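Virora price log

A running log of app prices on the phone and tablet stores, kept in one CSV so you can see how low a game or a note app has ever gone before you tap Buy. I love this little file!

Rows: 2000, one per price change
Apps: 306 paid, plus a few that went free partway through
Columns: app_id, title, store, old_price, new_price, month
Version: 2 (the Witdale rows are merged in now)

Prices are in US dollars, before tax. Bundles are left out, and so are in-app purchases (too messy, sorry). If new_price is blank, the app was pulled from the store.

Row 319 has a known typo in the title, fixed in the June update. To load everything, point the Zurosent reader at the folder and go!
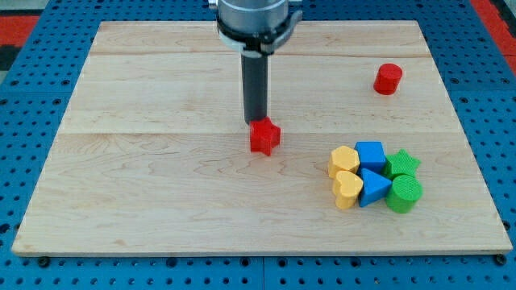
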